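The bucket, the bag and the finger that bit me

October 20, 2018

I promised in my last post to write about the accident with the grippers, and three people have already asked me if my hand is fine. It is fine. The nail is a little blue and I type slower. But I want to write the story in good order, because I think the mistake is a common one and it was my own.

For readers who are new: I work in a small lab at Statuvham. We collect demonstrations for manipulation tasks with soft things, such as cloth, bags and sponges. A person holds one gripper in each hand and does the task, and later the policy learns from the recordings. The project has the name Anska. I joined in January, and since the summer I am responsible for the tasks with water, which my colleagues do not love.

The task of that week was simple to write down. There is a bucket with a little water in it. There is a thin plastic bag. The person must handle the bag with both grippers, put it in the bucket, press it down, and lift it out again. We wanted 500 good episodes of it. I know it sounds like a strange thing to ask from a machine, but thin plastic is very difficult. It folds, it sticks to itself, it shows what is behind it, and the light jumps on it.

The fault began as something small. On the right gripper, one finger came back late. I pressed the lever, it closed, I released the lever, and it opened only most of the way. After a second or two it opened fully with a small click. In the log I wrote "right finger lazy" and I continued. This was the first mistake. A finger which comes back late is telling you something, and I treated it like a bad mood.

The second mistake was that I did not wipe the linkages between the episodes. Our procedure says to do it after every wet task. The procedure was written for tasks where the gripper goes fully into the water, and I told myself that mine did not. The drops ran down from the bag onto the arms anyway and went into the joints, where the small bushings are.

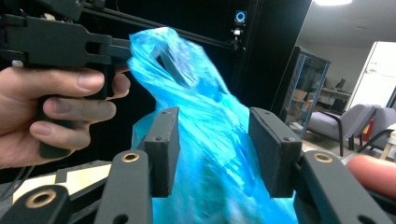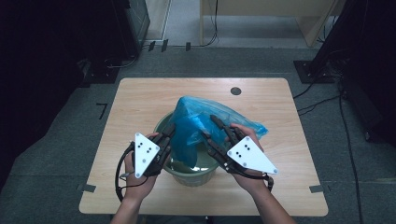 The bag task, with a gripper in each hand. The bucket with the water can be seen in the second picture.

At the time I had a good rhythm and I did not want to stop. Then the right finger did not come back at all. I was holding the bag between the pads and could not let it go, so I pulled with the other gripper. The plastic stretched, the stuck joint gave way all at once, and the arm of the linkage closed on the tip of my finger. I had been resting it too near to the mechanism. It is a natural place for the finger when you are tired, and the warning in our manual is only one sentence on the last page.

I said a word in my own language, dropped the gripper on the table, and sat down for a moment.

Chiamaka Igwe came over and did the correct things in the correct order, which I had not. She disconnected both grippers. She looked at my finger and asked me to move it. After this she moved the bucket away from the cables, and I felt ashamed, as I should have thought of that before the very first episode. Only then did she look at the gripper.

We opened it the same afternoon. Two of the bushings on the right side were rough when you turned them by hand. On one there was a dry white ring, I suppose from our tap water, which is very hard. The pin inside was scratched. The left gripper had a little of the same ring but it still moved well. We replaced the bushings on both sides and cleaned the pins. We use the ones from Bajwa, and I do not blame the part. It was never sold for standing in water.

The worse discovery was in the data. The counter of the gripper showed 1,030 closings since the last service, and from the recorded openings I could see that the finger was late long before I noticed it with my hand. The commanded width and the real width slowly walk away from each other. If we train on this, the policy will learn that a gripper should wait a little before it releases a bag. It would copy my broken finger very faithfully. I have marked these episodes and they are out of the set, although it hurts to throw away so many afternoons.

What we changed:

There is a cloth on the bench now, and the linkages are wiped after every episode with water, also when they look dry.

Before each session the person opens and closes each gripper without any object, and a small script compares the two curves. If one is slower, the session does not start. I wrote this script in one evening and I should have written it in January.

There is a thin guard over the side of the linkage, printed at Preretti, the workshop downstairs. The first version was too wide and it touched the bag. The second one is better, but it makes a noise – a kind of soft clap at each closing – and Chiamaka says she can hear it through her headphones.

If a gripper does not release, you put it down. You do not pull with the other one. I wrote this rule in big letters and taped it to the wall next to my desk.

I still have one question and maybe a reader can help. Has somebody used plastic bushings in a linkage of this size, with water and many cycles? I worry that they will have too much play after some weeks, and for thin bags even a small play is a problem. Please write in the comments if you tried it, also if it went badly.

Next week I start again with the episodes from zero, with the new guard and a fresh bag.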